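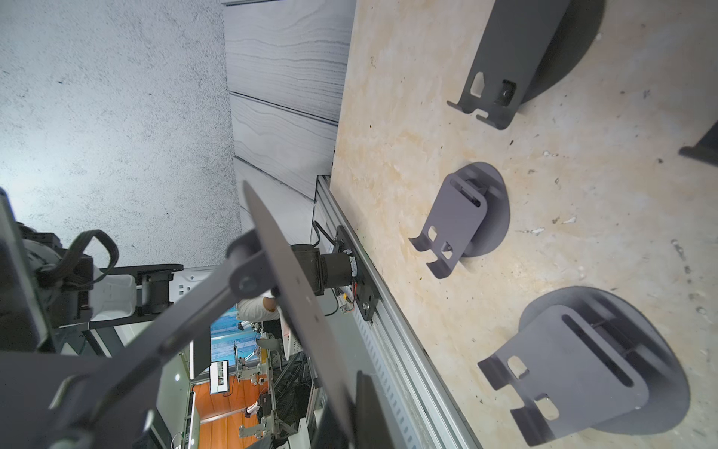
Speaker notes: running a handicap knockout at club level
Apr 23, 2025

Right, hello everyone, can you hear me at the back? Good. I'll keep going until someone waves.

I'm going to talk about the Fendell Handicap, which I've run for the last 16 seasons, and mostly about the start we give people, as that's what everyone rings me up to moan about.

SLIDE 1 - the draw
Quick bit of background for anyone from outside the league. Snooker, one table per match, best of five until the semis, then best of seven. We had 142 entries last season, our biggest ever (pause, let Zarkurus lot cheer, they sent half their club). That doesn't fit a neat bracket, so there's a preliminary round in August and everybody hates it. Half of them are on holiday and the other half haven't picked up a cue since spring.

SLIDE 2 - how we used to do it
Old way was the captain's word. Your captain told me what you were worth and I wrote it down. You can guess how that went! We had a lad down as a beginner, getting 35 a frame, who knocked in a 61 in his first match. His captain said he'd been "practising a bit".

SLIDE 3 - the new way
So I sat down with two seasons of results, 1,301 frames typed in by hand at my kitchen table, and looked at the gap between winner and loser in each one. Please don't ask me about the maths, Mingxuan Yuan did that part and he's on after the tea break. What I can tell you is what I saw while I was typing:

Frames with a start over 40 were hardly ever close. Either the weaker player got going and it was done in ten minutes, or he froze and the start just got eaten up.

Starts between 7 and 21 gave us the best matches by miles. Loads of them went to the colours.

Black-ball finishes happened more at Hurkar than anywhere. My theory is the tight middle pockets. (Expect heckling from Hurkar here. Let it run a bit.)

SLIDE 4 - what changed
We capped the start at 40. We look at everybody again at Christmas, and if you win two rounds on the trot your start drops by 7 straight away, no arguing. Well, there's arguing, but I don't answer the phone.

Tell the Su story here if there's time. Short version: lost the first two frames of the semi, needed two snookers in the third, got both of them, won it 4-3 off a start of 14. Best night we've had in that room. Skip if running late.

SLIDE 5 - things I'd still like to fix
Late scratches. Players who "forget" to send in their high breaks. And the prelim round, see above, I'm open to ideas.

Questions. If it's about your own handicap, see me at the bar.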